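Gripper fingers won't let go of fabric cleanly -- pads, linkage or code?

Kieran Gilmartin
Posted January 12, 2023

Hi all! I'm building a pair of hand-held grippers in our shared workshop in Illton (we call the project Fisto, long story) and I'm stuck on the soft stuff. Hard things are fine. Boxes, tins, blocks, no problem. But the minute there's cloth involved, the fingers close on more of it than I want, or hang on to a fold when I open up. Pics from the bench:
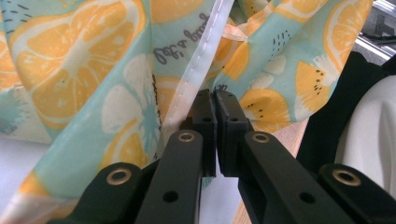
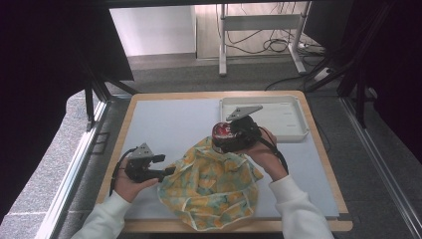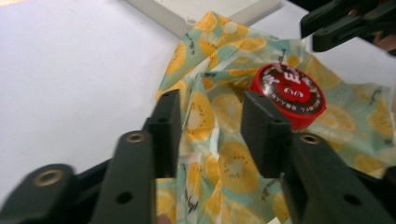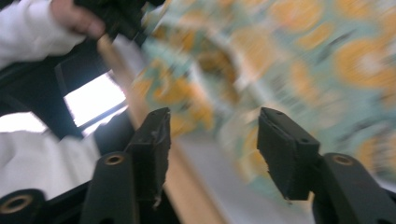

Fisto on the citrus cloth. The first one is a pinch on the hem, and the red tin is in the second and third.

All the moving joints are black printed parts with brass in the holes. The fingers are parallel enough when they shut, I think? I've got 34 hours of printing into this version and I'd love not to redo the whole linkage -- but I will if I have to. Would you change the pads first, or go looking for play in the joints? And has anyone had luck picking up one layer of fabric without grabbing the layer under it?

Conall McGrath

Pads first, always. Look at the edges on the fingers in your last picture, they're ragged, and there's a bit of material hanging off the left one down low. Cloth loves that kind of thing. I'd trim it flush with a fresh blade, then go over the edges with 2000 grit and try again before you touch anything else.

For the linkage, hold one finger still and wiggle the other at the tip. If it rocks, you'll need to shim it. If it doesn't, leave it alone! I rebuilt a perfectly good one last November over what was a rough pad edge, and I'm still annoyed at myself.

On single layers, come in at a lower angle and only let the last little bit of the tip touch. Hems are the easy case, there's something stiff to get hold of. In the middle of a sheet I push the fingers together along the surface so a small ridge comes up between them, then pinch the ridge. Takes practice. I still get two layers plenty of times.

Olszewski

had the same thing, mine was closing too hard. back off the force

Rodetti

What are the pads made of? I went from bare plastic to a thin silicone sheet and it grabbed BETTER but let go worse, so be careful what you wish for. Ended up with silicone on one finger and smooth tape on the other. Ugly, but it works on t-shirts. Haven't tried it on anything heavier.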